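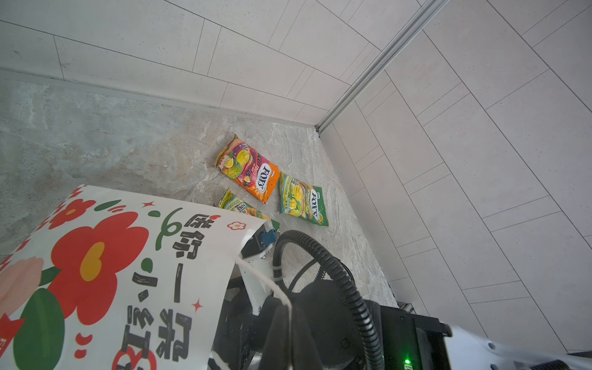

Photo: Garivis social club

Minutes, July 3, 2020

I took the notes again, so blame me for the spelling! We started with the lollies for the Badico hampers. The Fox's bags are still on the floor in the corner of the small room, and I've asked for a shelf (again). The flowery white shopping bag can be reused, everyone agreed, it's far too cheerful to chuck out.

Long chat about citrus versus mint. No vote taken.

Hampers: 13 to pack, two people on ribbons, five on filling. I'm doing labels.

June minutes accepted, once I'd fixed my typo in the Zerkik hall booking.

Action: me to ring Zerkik about a later finish.

Closed when the tea ran out.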